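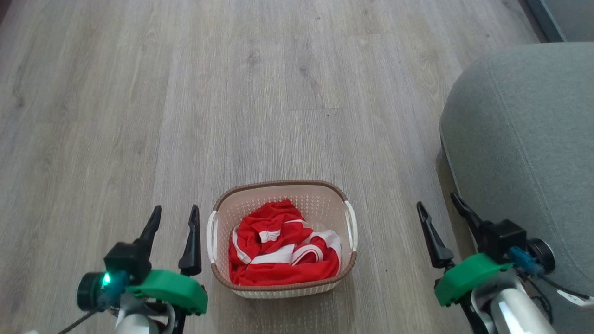
*The little basket with the brown rim, on the floor.*

I finally walked the whole Falgate loop, all 13 miles of it, and I'm still buzzing! Ekaette Briggs had been on at me since March to try it, and she was right about everything except the stiles (there are a lot more than she let on).

You start behind the church and climb straight up through the beech wood, which is a rude way to begin a morning, but then the trees stop and there's the whole valley. The top is 1310 feet – not a mountain, I know, but the wind up there thinks it is. I ate both my sandwiches before eleven.

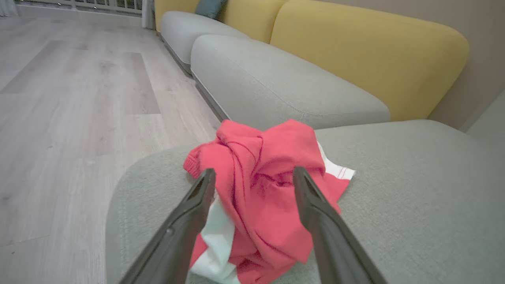

Coming down the far side you follow the stream, and this was my favourite stretch by miles. Dippers! Two of them, bobbing about on the stones, and then a heron that let me get surprisingly close. The path gets boggy by the second footbridge, so keep left along the wall.

The 41 bus goes back from the pub, and I had time for a pot of tea and a very large scone first. Next I want to do it the other way round, with Bukola Chukwu if I can talk her into the hill.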